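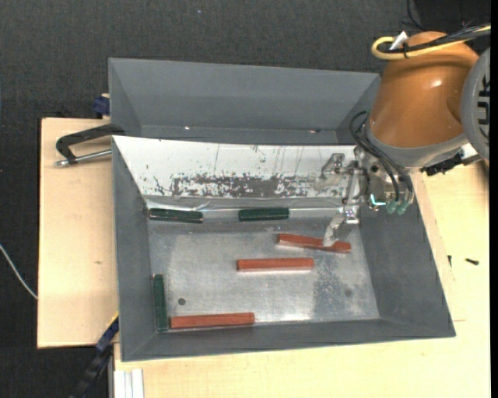 Zosora storage bin, grey, open top: my review after nine months

I bought two of these bins last December, when I was changing the small back room into a place for playing and for repairs. I wanted something strong, without a lid, where the hand goes in easily. The shop had many boxes in bright colours, but I chose grey because I thought it would hide the dirt. This is only partly true, as I will explain.

First, the shape. The walls of the bin are not straight, they go down with a slope, so the floor is smaller than the opening. On paper you lose some space. In daily use I like it very much. Small things slide down to the bottom and do not stay standing against the side, and you can see all of them from above. I keep blocks in one bin, the Galang set in green and red, and in the other one I change the contents every few weeks. For the blocks it is almost too large. You can put in half a dozen and they look lost.

The rim is wide. I was not sure about this in the shop, it looked a little heavy. Now I think it is the best part. You can take the bin with both hands and nothing cuts into the fingers, even when it is full. I once carried one down the stairs with 4,000 screws and nails inside, still in their paper packets, and the rim did not bend. I would not do it every day.

Now the less good part, the surface. I added a white lining panel to the far wall of my first bin, the self-adhesive kind from Erura, cut to size. It made the inside lighter and the blocks were easier to find. After some months it got thin vertical scratches, and I can live with them. But low down, where the things hit it most, the white coating has come away in pieces and there is a ragged band with grey under it. I clean it with a soft cloth only, so I do not think I did something wrong. If you want a panel, I would say take a thicker one, or leave the wall as it is.

Under the panel I closed the joint with a grey shiny strip. It went on with wrinkles, and they stayed. This is my own fault. The corner is narrow and I was impatient. Please start from the middle and press outwards, in short pieces. One long piece is very difficult to keep straight.

The floor is silvery and it reflects the light in a cloudy way. It has fine scuffs everywhere now. On the right side there is also a darker stain, quite large, and I have tried warm water with soap, then vinegar, then a special cream from Pamico. The stain is the same as before. It does not come off on the fingers and the blocks stay clean, so I have stopped.

About noise: blocks falling on this floor are loud. When the bin stands directly on boards, as mine does, it is louder still. A neighbour below would notice. A piece of felt inside would help, but then the slope does not work so well any more, the blocks stop on the felt. I tried felt under the bin instead and it was better, I would say acceptable in the afternoon and still too much in the evening.

Two bins can stand one behind the other and the rims meet quite well. They go into each other when empty, but they stick a little and you need to turn them to get them apart. I would have liked small feet or ribs between them.

The price was fair for me. I have seen cheaper ones, and I had a cheaper one before, which broke at the corner in the first winter. I cannot say how long the Zosora will live, only that the walls and the rim are still sound and that all my complaints concern how it looks.

Good: the wide rim, the sloping walls, easy to reach inside.
Not so good: noisy, marks easily on the floor, sticks when stacked.

I would buy it again for toys and tools. For a living room, where guests look inside, I would look for another one.

Written 10 September 2024. If the lining comes off completely I will add a note.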